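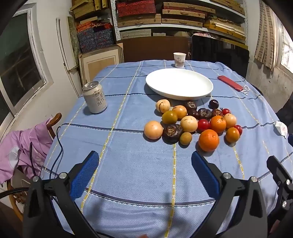
How do you get purple mangosteen stain out of a tablecloth? Cold water first, then dish soap worked in with a fingertip, then more cold water, and keep it away from the dryer until the mark is gone.

April 15, 2025
Workshop notebook, fruit table

Wrote that at the top so I stop asking it. On to the good part: fruit day! I have wanted to do a proper mixed lot since December and the Cangate order came in with everything on the list, mangosteens included. Dark brown shells, pale little star caps still on top. I love those caps. They make the whole fruit look like it was designed by somebody with a free afternoon.

Blue check cloth on the table, white oval plate set toward the back, fruit in one bunch in front of it. I tried the gray cloth from Stondwood earlier and the mangosteens just sank into it. On the blue they hold up fine, and the oranges practically shout. Keep the blue.

Sizes are all over the place, cherry tomatoes up to the big orange, and that is exactly what I was after. The tomatoes got tucked in between the bigger pieces. They roll if you so much as lean on the table, so put them down last. The plum has a short stem, please leave it on.

Weighed the big orange on the Zarkix scale: 183 g. Then the largest mangosteen and three of its neighbors together, 744 g with the small bowl, and I forgot to tare, so that number is no use to anyone. Bowl is almost 200 g by itself. Redo.

Still don't have a name for the pale cream ones with the faint brown marks. The packing slip says "mixed round," thanks very much. If anyone recognizes them, pencil it in here. Same goes for the small greenish-yellow ones.

Plating order for next time (Wubshet sheet, page 4): big pale ones along the bottom, citrus next, mangosteens cap side up, then plum, then tomatoes. I think the oval can hold the lot if the large pieces go end to end, but I'd want the round platter close by in case.

To buy: another bag of cherry tomatoes, paper towels, dish soap. Leftovers go in the crate under the window, mangosteens on top so they don't get squashed. Anyone who wants to taste one, bring a good knife and go around the middle, shallow. And mind the cloth.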